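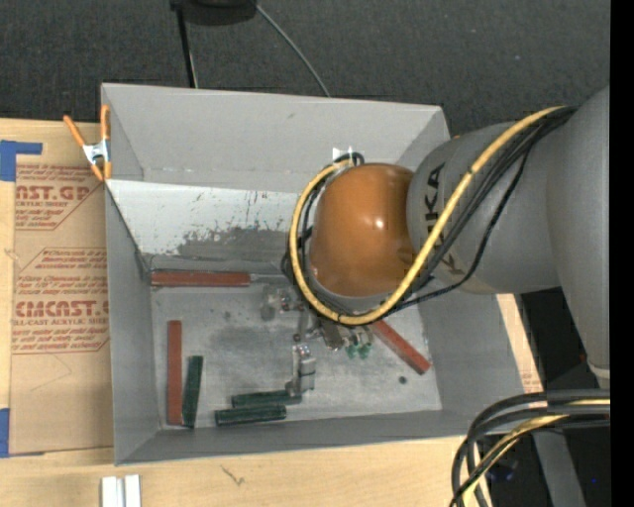
[Local History] Re: Toll books from the Rotenbridge crossing

Hi Mireille and everyone,

What a find! I read your message over breakfast and then went straight to my own notes, and I think I can help with the missing ferryman.

Mireille Zein wrote:
> The second toll book has 461 entries, mostly cattle and salt.
> On the last 8 pages the hand changes and the payments go to
> "the man at Skov." Does anyone know who that was, or why
> the tolls would leave Rotenbridge at all?

Skov was the farm on the north bank, just below the old ford. When I was going through the Wultgate parish rolls I kept running into a tenant there who paid his rent in "crossing money," and I couldn't make any sense of it until now. If the landing had moved downstream after a flood, the tolls would have gone with it – and there's a sunken lane behind the farm that heads right for the water! It's easily 100 yards from any field gate.

Ghada Hamdan copied the rent lists years ago and has much better handwriting than I do, so I've asked her for the pages. Could you check whether the new hand spells salt with one l or 2? The Wultgate clerk always used two, and I'd love for it to be him.

I can bring my map of the lane to the July meeting if somebody has a big enough table.

Lina Sfeir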